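Clearing the Big Brown Table (and Keeping the Green Things)

I have been meaning to deal with the big table since March. If you've read this blog for any length of time you know the table I mean, the dark brown one that eats half the room and collects whatever anybody was holding when they walked past it. Mail. Chargers. A bag of clothespins. At one point last winter there was a bike pump on it for so long that I started dusting around it.

So I finally sat down with a cup of coffee and made a plan, and by plan I mean I wrote "TABLE" on the back of a Binilent receipt and underlined it. Then I got up and started moving stuff.

My first idea was to go completely bare. I'd seen one of those very calm dining rooms online with a single bowl on a table the size of a boat, and I thought, okay, that's me now, I'm a bowl person. I cleared everything off, wiped it down with the wood cleaner that smells like oranges, stood back and hated it. It looked like a conference room. I kept waiting for somebody to hand out an agenda!

Round two was putting a few things back, but only things I like looking at. That turned out to be a pretty short list. The flowers made it (artificial, pale pink and cream, and I will defend them forever because I have killed every real plant that has come through my door). The red hardcover made it because it is the right red, and I'm not even going to pretend I've finished it. And then the green stuff, which is what I really want to talk about.

I didn't set out to collect green things for tea. I bought one little cup at Fandcombe, on the shelf in the back where they put the pieces that lost their partners, and it was so nice to hold that I went back for something to go with it. They don't match, exactly. One is a much deeper green and the other is that soft, pale, almost minty color. But on dark wood they look like they belong together, way more than they ever did in the white cabinet where I had them before, where they just looked like leftovers.
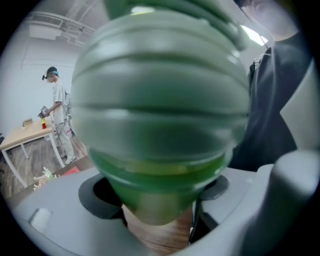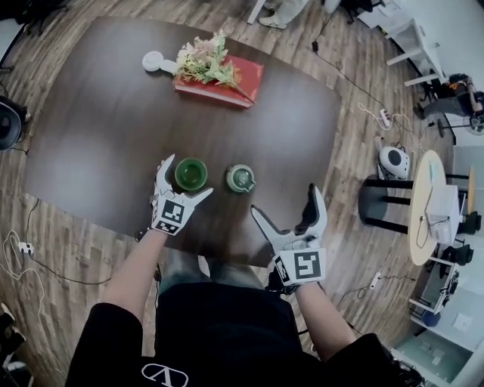 What's a good way to keep a big table from filling up with clutter again?

Give it one small arrangement that stays put and a separate spot nearby for mail and pocket stuff, then clear anything else off at the same time every day. I do mine at 9 p.m. while the kettle is heating up, and most nights it's done before the water boils.

I tried the bouquet in a vase first, by the way. Too tall. When you sit down you're talking to a person through a hedge. Lying the flowers flat on top of the book felt a little silly when I did it, like something from a greeting card, but it keeps everything low and you can slide the whole business over in one go when you need to roll out dough or wrap a present. I've left them that way ever since. The book gets a bit of a job out of it, too.

The little white fan is not decor. It lives on the table in warm weather because I run hot and the room doesn't get much of a breeze, and I decided early on that if I use a thing every day it gets to stay. I used to hide it in a drawer whenever people came over and then spend the whole evening wishing I had it. Now it just sits by the flowers, and it's white and small and I think it looks fine there. The big floor fan is another matter. That one is black and round and sits off to the side of the table, and I haven't figured out a nicer home for it yet, so if you have ideas, please send them.

Same goes for cables. Ugh. I got the table sorted out and then looked down and realized that I'd been ignoring the floor for a very long time. There are black ones running along the side and a white one in a coil, and every solution I've tried so far has been worse than the cables. I bought a cable box from Safavi, and it was fine except that the lid didn't close with more than two plugs in it. I tried those sticky clips and they let go after 17 days (I know because I wrote it on the calendar, I was that annoyed). The next thing on my list is a flat cover in a wood color that would blend in with the planks. The floor has so many different browns in it that I figure anything brown will disappear.

Back to the tea things. A couple of notes on keeping them out all the time, if you're thinking about doing it too.

They get dusty faster than you'd expect. Anything with a lid does better, and the open cup needs a rinse before you use it if it's been a few days. I give mine a quick swish and let it drain upside down on a towel.

Put them closer to the edge you sit at. I had mine in the dead center to begin with, all symmetrical, and never once used them because I had to lean across the whole table to get there. Now they're a short reach away and I have tea most afternoons.

Spouts should point away from your elbow. Don't ask.

I also thought about getting a tray, and I went as far as ordering one from Putelano in a pale wood. It was a lovely tray! It also made the table look like a hotel bathroom, and it went to live in the bedroom with my hand cream on it. The wood on the table is the whole reason the green looks so good, and covering it up was kind of defeating the purpose. If your table is light you might have the opposite problem and a dark tray could be exactly the thing.

Next up is the shelf by the window, which currently holds a jar of 200 rubber bands I bought by accident and a puzzle with 2,000 pieces that I keep telling myself is a winter project. I'd like to get that done before it gets cold and I lose all interest in moving furniture. I also still need to find a saucer for the green cup, and I'm pretty sure Fandcombe had one in the window last time I drove by, so that's probably where I'm headed tomorrow.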